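FOR IMMEDIATE RELEASE

Student Robotics Club Invites the Public to Its Spring Demonstration

The student robotics club at Cabrera Technical School will show its work to families and neighbors this March, in the school library, from 2 p.m. The project is called Flustow. Its members program a small robot arm to handle a block and a steel cup on a table.
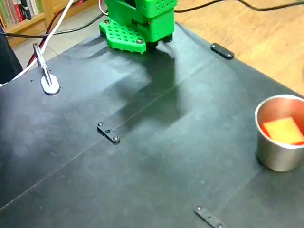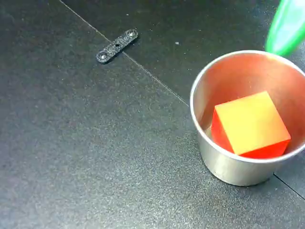
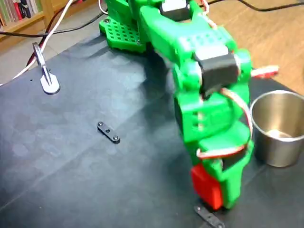
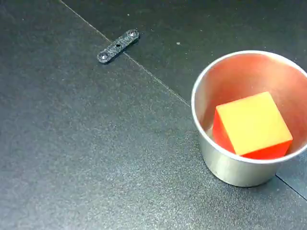
The arm, the block and the cup at the club's work table.

The club started with one advisor and a borrowed room. Today it meets after classes, and every member must write code, keep a notebook and explain the work to a younger student.

"Our students learn to be patient," said Marites Sarmiento, the club advisor. "A small change in one angle can spoil the whole movement -- then they must look for the reason together."

During the term the team recorded 322 trials in its notebook. Team captain Jhun Layug will present the results in a talk of 45 minutes, and visitors may ask questions after it.

Parts for the project were paid with a grant of $500 from Drelum, a local hardware store. The club is thankful for this support.

Entrance is free. Schools which want to bring a group are kindly asked to write to Annelies Hollenstein at the school office before the end of February.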